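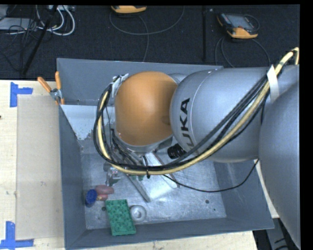 One reader wrote in to ask whether a sourdough starter can really sit in the fridge for a whole winter, and the short answer is yes! Mine went in one February and came out bubbling a few feedings later. Plenty of other questions have landed in the Grelach Bread Club inbox, so they are all answered on one page now.

Last updated 13/09/2025

Do I need special flour to start?
No. Plain all-purpose flour works fine. I like to throw in a spoonful of whole rye for the first few days (it seems to wake things up), but plenty of our members never touch rye and bake gorgeous bread.

My starter smells like nail polish remover. Is it dead?
Almost certainly not – it's hungry. Pour off most of it, feed what's left twice a day, and keep it somewhere a little warmer. If you see pink or orange streaks, or fuzzy mold, throw it out and begin again.

How much flour goes into the club loaf?
The recipe we call Moya makes two big loaves from 800 grams of flour. You can halve everything, and the dough doesn't mind a bit.

Can I bake without a Dutch oven?
Yes, yes, yes. Use a heavy baking sheet and set a pan of hot water on the rack underneath. Take the pan out halfway through so the crust can dry and color up. Mind the steam when you open the door!

Why is my crumb so tight?
Usually the dough needed more time. Go by how it looks and feels: puffy, wobbly, a few bubbles on top. A cool kitchen can add hours, and I still get caught out by this every fall.

What is Vumby?
Vumby is our seeded loaf, with sunflower, flax and a bit of honey. It toasts like a dream and keeps well into the week. Soak the seeds overnight or they'll steal water from the dough.

Can I slice it while it's hot?
I know, the smell! Try to give it two hours. Rye loaves are better the next day.

How do I get a bit of starter from the club?
Bring a clean jar with a lid to any bake morning at the Cadance hall. It's free, and you'll get a feeding card to take home. We can't mail it, sorry – the jars leaked.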